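Subject: Re: [makers-list] Open day at Clodthorpe – who went?

Picture first, since Gill asked for one and I have been told my prose is no substitute.
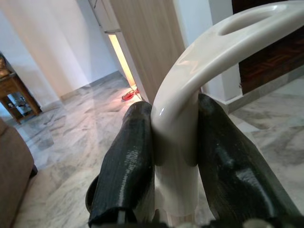
Wrist camera view, both fingers on the white handle.

Ximena Bustos wrote:
> Did anyone make it to the Gindance demo in October? I had a
> seat on the 2 pm session and then my car had other ideas.
> Mostly I want to know if it can grip anything shiny. Ours at
> Trirkby treats polished plastic like a bar of wet soap.
> Photos welcome, opinions too if you must.

I went. Parking was in a field, coffee was in a thermos, and the talk before the demo had 86 slides. I stayed awake for most of them.

On shiny things: the handle is glossy all the way up, with a long oval grip hole near the top, and the fingers come at it from the two sides. They're plain black and the right one has some light scratches, which I found more reassuring than anything on the slides. The floor is polished marble, so there's plenty of glare for the camera to deal with as well. I asked about grip force and was given a brochure.

They say they've logged 500 grasps on handles like this one. I asked how many of those were good ones and the presenter said that was a great question – then took one from the other side of the room.

If your fingers at Trirkby are still the smooth ones, I'd try something with a bit of texture before you touch the software. I have the handout (and a spare brochure, heaven knows) if you want them.

Gill, the sign-up sheet for the next one is with you, I think?

Rob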